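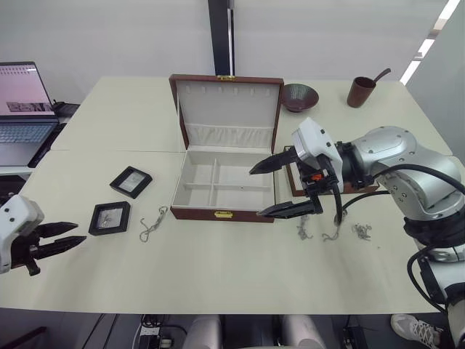
Does a Jewelry Box Keep Chains From Tangling?
Final report, Home Storage and Product Testing elective
Submitted Aug 7, 2026

1. Why I picked this

Every jewelry box listing I read for this project says some version of the same thing: no more tangles. The listing for the box sold under the name Florkusent says it, and so does the one for the Dasgate travel case. Neither one says how. A box is a container with walls in it. A chain is a flexible thing that gets through gaps and folds over itself. I didn't see why putting the second inside the first would change its behavior, and I went into this expecting the claim to fall apart.

It partly did.

2. What was tested

The main box has a brown leather-like outside and a cream-white lining. The lid opens upright and has a row of small tabs along the top, with a gathered, padded band underneath. As I understand it, the idea is that a necklace hangs from a tab and its loose end goes down behind the band. The tray is divided into compartments by thin dividers, one of them running from side to side.

Against it I compared:
- black square display frames with a window, the kind that hold one piece flat
- a plain dish
- small zip bags, one chain to a bag

I used thin silver chains because they are the worst case. Thick chains hardly tangle at all, and testing with them would have given every method a good grade.

The first draft of my plan also had the Dasgate case in it. I dropped it because its compartments were too small for most of the chains to lie in without being balled up, and I didn't think that would be a fair fight.

3. Method

Each trial went the same way. The chains were put away using one of the methods, the container was closed if it could be closed, and then it was carried up and down one flight of stairs and set back on the table. After that I took the chains out and timed how long it took to get every one of them separate and clasped. If a chain took longer than 45 seconds it was marked as a bad tangle and I moved on.

There were 6 trials for each way of storing them. The box counted as two ways, once using the lid tabs and once using only the tray. The display frames were done separately, for reasons given in section 5.

I tried to put the chains away the way a person would at night, meaning not very carefully. This is the weakest part of the whole project. I knew what I was testing and I knew what I expected, and there is no way for me to prove that I was equally careless each time. A second person doing the putting away would have fixed that.

4. Results for the box

Tray only: bad. Chains dropped into the compartments came out in the same kind of crumpled piles they make on a bare table. One chain to a compartment was better than two, which anybody could have guessed. The dividers didn't hold everything, either. In one trial a strand had worked its way over a divider and caught on the clasp of the chain next door.

Lid tabs: better than I wanted them to be. With the chain clasped around a tab and the loose end pushed behind the padded band, I got no bad tangles. The slow part moved to the other end of the process, though. Hanging up a full set took me longer than untangling the dish did in its best trial. The listings don't mention this, and I think it matters more than the tangling. If it takes patience to use the tabs, people will stop using them and go back to dropping things in the tray.

I also noticed that long chains still bunched up behind the band. They came loose with a pull. I would not want to do that every day with something delicate.

5. Results for the display frames

The frames can't lose this test, so I don't think they should be allowed to win it. A chain held flat against a window has nothing to tangle with. But each frame holds very little, and opening one up to get a necklace out is a nuisance. They work for a piece you want to look at and rarely wear. Calling them "storage solutions," as one seller does, is a stretch.

6. Results for the dish and the bags

The dish was the worst method, with bad tangles in most trials. In its favor, it was the fastest way to put anything away.

The zip bags did as well as the lid tabs and cost almost nothing. I left a bit of each chain hanging out of the top with the clasp outside the seal. A bag looks like something you got from a hardware store, and I admit that I would not keep a gift in one.

7. The Gotow number

The best-known figure I found on this subject comes from a blog called Gotow, which says that 438 readers were surveyed and that most of them had fewer tangles after buying a divided box. I looked for the questions they were asked and couldn't find them. People who just paid for a box have a reason to say it works. They also probably sorted everything the day it arrived, and the sorting may be what helped. I have not used the survey as evidence for anything in this report.

8. Problems with my own test

The stairs are a made-up stress. A box that lives on a dresser doesn't get carried up and down, so my tray results are likely harsher than real life. On the other hand, real life goes on for months and my trials were over in minutes.

I started in January with a different set of chains from a shop called Pons and had to throw out those results, since I hadn't settled on a time limit yet and had been stopping whenever I got annoyed.

My grading standard for myself was to repeat the lid-tab trials 10 days later and see if the result held. It did, with one chain slower than before but still under the limit.

9. What I would claim

The tabs and band in the lid keep thin chains apart if you use them every time. The tray does very little for chains and is better for rings and earrings, which I did not test. The listings should say which part of the box they are talking about.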